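Library > Work and Machines > Part 2 > Chapter 6

Chapter 6
When the Arm Comes to the Table

In this chapter you will study what happens to the people of a workplace after a part of their handwork is given to a machine. The earlier chapters looked at the machine itself, its joints, its motors and its controls. Now we turn the chair and look at the other side of the table.

6.1 The packing room at Jemdale

Jemdale is a company of middle size which puts together small household sets and sends them to shops. For many years the sets were sorted by hand. A worker stood at a table, took small items out of a dish, looked at them, and placed them where they belonged. It was light work, but it was the same light work from morning until evening. People learned it in an hour and then did it for years.

In January the management announced that a robot arm would be tried at one of the sorting tables. The announcement was short, only two paragraphs on the notice board, and it did not mention jobs at all. This silence had a strong effect. During the first weeks the workers spoke of almost nothing else, and every visitor with a notebook was believed to be measuring somebody's place.

When we study automation, we should pay attention to such moments. A change at work begins on the day when people first hear of it - long before the machine is switched on.

6.2 A task is not a job

It is useful to keep two words apart. A task is one piece of work with a beginning and an end, for example to take an item from a dish. A job is everything a person does for the wage, including the things which stand in no description. A sorter at Jemdale also noticed when a delivery was poor, showed new colleagues how to stand so that the back does not hurt, and wiped the table.

A machine usually takes over a task. What remains of the job must then be arranged again, and this arranging is often forgotten in the plan. The planning firm Egilsson, which advised Jemdale, had calculated the speed of the arm with great care. It had given much less care to the question of who would prepare the table for it.

Picking up a small object is easy for a child and still demanding for a machine. The objects can lie close together or at an angle, and the gripper has to come down at the right place.

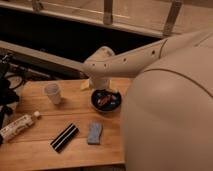
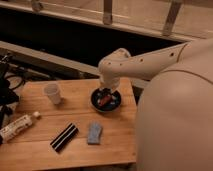 Both views: the gripper above the round dish, with a cup, a bottle and a sponge on the same table.

The arm does not get tired, one sorter at Jemdale remarked, but I do, because now I watch instead of move, and in the afternoon watching is heavier than lifting ever was. My hands are better since the change, I will say that. But before, I could talk with the woman next to me and my fingers knew the work. Today I must keep my eyes on it, and if I look away I feel guilty.

Her remark contains two observations which we meet again and again in this field. The load on the body became smaller and the load on the attention became larger. And the contact between colleagues, which had cost the company nothing, became weaker without any decision being taken about it.

6.3 Who decides when to stop?

The second question at Jemdale concerned authority. Every worker at the table was permitted to stop the arm. In the first weeks very few did so. A stop was recorded in the system, and the workers did not know who read these records or for what purpose. So they waited, and sometimes they waited too long, until a supervisor came past and stopped the arm himself.

At the Tulance plant, where a similar arm was introduced, the rule was written differently. There, a stop needed no reason, and the record showed the time but no name. The workers used it more freely. They also began to write short notes on what had gone wrong, and these notes were later used to change the order of the work.

The technical equipment of both plants was nearly the same. The difference was in a few lines of text in the work rules.

6.4 Questions of pay and training

At Jemdale the sorters who moved to the new table received training of three days. Their pay stayed as before. The company argued that the work had become easier; the workers answered that it had become more responsible. Both sides could bring good reasons, and the matter was still open when this chapter was written.

We return to this dispute in section 6.7, together with the agreement reached at Flistach, where pay was connected to the training and not to the table. Before you read on, write down which tasks belong to a job you know well, and which of them would be missed only after they are gone.

Related chapters
Chapter 2: Hand, Tool, Machine
Chapter 3: How a Gripper Holds
Work rules from Tulance: selected text

Contact the editors | Copyright and permissions | Back to top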